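Tech company shuttle buses

A tech company shuttle, often called a commuter coach or simply a tech bus, is a private bus that carries employees of a technology firm between their neighborhoods and a suburban office campus. The buses are free to the rider, run on fixed schedules, and nearly always have wireless internet on board. They grew out of a plain problem: many software firms built their offices on cheap land far from downtown, while many of the people they wanted to hire preferred to live in the city.

What looks like a small perk is really a transportation network in its own right, and a fascinating one. A large shuttle program has its own planners, dispatchers, mechanics, maps and apps, and may cross several counties that each run separate public transit. Few other private services have had such a strong effect on arguments over housing, curb space and who pays for city streets.

Background

Company-run transportation is much older than the software industry. Mills, mines and shipyards ran wagons, trolleys and buses for their workers long before anyone had a laptop, and factory towns often grew up along those routes. The modern tech shuttle differs mainly in direction. The old company bus usually brought workers from smaller places to a big industrial site, while the tech shuttle tends to leave a dense city in the morning and head out to a low-rise campus surrounded by parking lots.

Early programs were modest. A typical one began with a single van and a sign-up sheet, often pushed for by a group of employees who were already carpooling. When the van filled up, the company rented a second one, and then a full-size coach. Growth could be startlingly quick after that, as new hires began picking apartments by their distance from the nearest stop.

How a program works

Most firms don't own their buses. They sign a contract with a charter operator, which supplies the vehicles and drivers and handles licensing, insurance and repairs. The tech firm decides where the buses go and how often, and usually pays by the vehicle hour whether the seats are full or not. Some of the largest programs use several operators at once, so that a breakdown or labor dispute at one of them doesn't strand everybody.

Route planning is where these programs get really interesting. Planners begin with employee home addresses, blurred to the level of a block or a postal code for privacy, and look for clusters. A cluster needs enough riders to fill a bus, a street wide enough for a coach, and a legal place to stop. The last of these is often the hardest to find. A corner that looks perfect on a map may have a fire hydrant, a steep grade or a low tree, and plenty of routes have been redrawn over a single branch.

Schedules follow the habits of the office. Engineering teams tend to start late, so the morning peak can stretch well past the usual rush hour, and the evening runs are spread out even more. Many programs also keep a late bus for people who miss the last regular one – a small feature that riders regularly rank among the things they value most.

The vehicles

The standard vehicle is a highway coach of the kind used for long-distance tours, with high-backed seats, a restroom, and luggage bays that are sometimes converted to hold bicycles. Double-deckers appear on the busiest routes where bridges and overhead wires allow. Smaller cutaway buses serve hillier neighborhoods, and vans fill in at the ends of lines.

Onboard internet is usually supplied by a router that combines several cellular connections at once. It has to cope with tunnels, hills and a few dozen people all trying to join video calls, and it doesn't always manage. Power outlets, fold-down tables and reading lights are common. Talking on the phone is often discouraged, and on many lines an unwritten rule of silence holds from the first stop to the last.

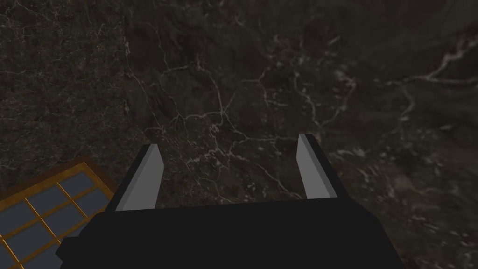 Electric coaches have drawn a great deal of interest. Shuttle routes are predictable and the vehicles sit idle in the middle of the day, so there is time to charge them between peaks. The main obstacles have been the high purchase price, the weight of the batteries and the difficulty of adding charging equipment to rented yards.

The Salinas Loop

A well-documented small program is the Salinas Loop, started by the mapping software firm Varnis when it moved its offices to a business park outside Jakasside. The park had no train station, and the closest public bus stopped running in the early evening. Varnis contracted with the charter company Kerken for a service that linked the park with the older neighborhoods along Salinas Avenue.

The Loop opened in April with 14 stops, all of them at existing public bus stops. Kerken ran it with full-size coaches at peak hours and a single van at midday. Ridership climbed faster than either company had planned for. By the end of its second year, the Loop had 1377 registered riders, and the contract had been rewritten twice to add evening trips.

Residents noticed too. Coaches waiting at the Salinas Avenue stops sometimes blocked the city's own buses, which then had to let passengers off in the traffic lane. After a long series of public meetings, Jakasside adopted a permit system that allowed private shuttles to share 34 marked stops across the city in exchange for a fee per stop event. Operators also had to turn over location data so that the city could check whether the rules were being followed.

The permit rules had a pleasant side effect. With the data in hand, the city found that several of its own routes were badly timed against the morning train, and it adjusted them. Varnis later opened the Loop to employees of other firms in the business park, and the number of registered riders reached 2578. The permit system was renewed on July 21, 2018, with slightly higher fees and a ban on the largest coaches on residential side streets.

Public debate

Shuttles attract strong feelings. Supporters point to the cars they take off the highway. A full coach can replace dozens of solo drivers, and surveys of riders commonly find that many would drive if the service ended. Fewer cars also means less demand for parking, which lets a company build offices or housing on land it would otherwise have to pave.

Critics tend to raise three separate complaints, and it helps to keep them apart. The first is about the curb. Private coaches use stops and streets that the public paid for, and for years many did so without asking. The second is about housing. A shuttle stop can make a neighborhood more attractive to well-paid newcomers, and landlords have been known to mention nearby stops in their listings. The third is about public transit itself. If the people with the most influence in a region never ride the public bus, the argument goes, there is less pressure to make it better.

Researchers have had a hard time settling the housing question. Rents often rise near shuttle stops, but companies also place stops where their employees already live, so cause and effect are tangled together. The same neighborhoods usually have good restaurants, parks and train service, and would probably have become more expensive in any case. How much the shuttle adds remains open to argument.

The buses have also become a symbol. A large, unmarked coach with dark windows is easy to photograph and easy to resent, and protesters in some cities have blocked them in the street. Some firms responded by putting names or route codes on their vehicles. Others went the opposite way and removed every marking they could.

Regulation

Rules vary widely. Some cities treat a shuttle as an ordinary charter bus and ask only that it obey posted signs. Others require permits, limit vehicle length or weight, or name particular streets that coaches may use. Fees are often restricted by law to the cost of running the permit program, so cities that hoped to fund new bus lines with the money have generally been disappointed.

Idling is a frequent target. A coach waiting with its engine on can be loud and smelly right under a bedroom window, and most permit programs set a limit of a few minutes. Data sharing is the newer issue. Cities want detailed records of where and when the buses stop, while companies worry that the same records could reveal staffing levels or the home areas of their employees. A common compromise is to share vehicle positions but leave out passenger counts.

Working conditions

The drivers are rarely employees of the tech firm itself. Many work a split shift, driving the morning peak, waiting through several unpaid hours and then driving the evening peak. With yards located far from where drivers live, going home in between may not be practical. Union campaigns have won changes at a number of operators, among them pay for part of the midday gap, rest areas with cots, and better health coverage.

See also
Charter bus
Commuting
Curb management
Employee benefits
Park and ride
Vanpool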